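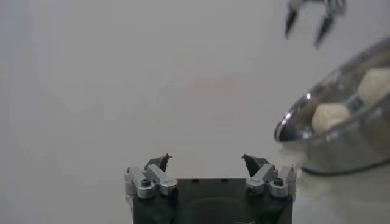

Visit to the Kornis bakery school, open day 2021-09-14

We came by the early bus from Kerov, my colleague Birgit Fröhlich and I, and we were at the gate before it was opened. The school has its rooms in the old Allatach mill. The programme promised 14 stations, but we had time only for the ones with dough, which was anyway why we came.

The first room is for weighing and shaping. The teacher, Ulises Orellana, has a quiet way of explaining and he does not hurry anybody. He told us that beginners use too much flour on the table, and then the ball slides and does not close at the bottom. I recognised myself in this. He let each visitor shape one piece, and mine was flat on one side.

I liked that they work here with clear glass bowls. At home I have only steel ones and I must always lift the cloth and guess. With glass you can look from the side at a pale ball of dough and see how it sits against the wall. Birgit asked if the glass is not too cold in winter. Mr Orellana said that in February they stand the bowls for a while in warm water before use.

After this we saw the oven room, which was very hot and too small for our group. I could not hear much of the talk there. I wrote down only that the big oven was bought second-hand and that the stone inside was changed last year.

Lunch was soup and buns in room 103. The buns were good — a little salty for me, but Birgit took a second one.

The weekend course in February is still open for registration. You must bring your own apron and closed shoes. The bus back to Kerov stops on the other side of the bridge, and the last one leaves quite early.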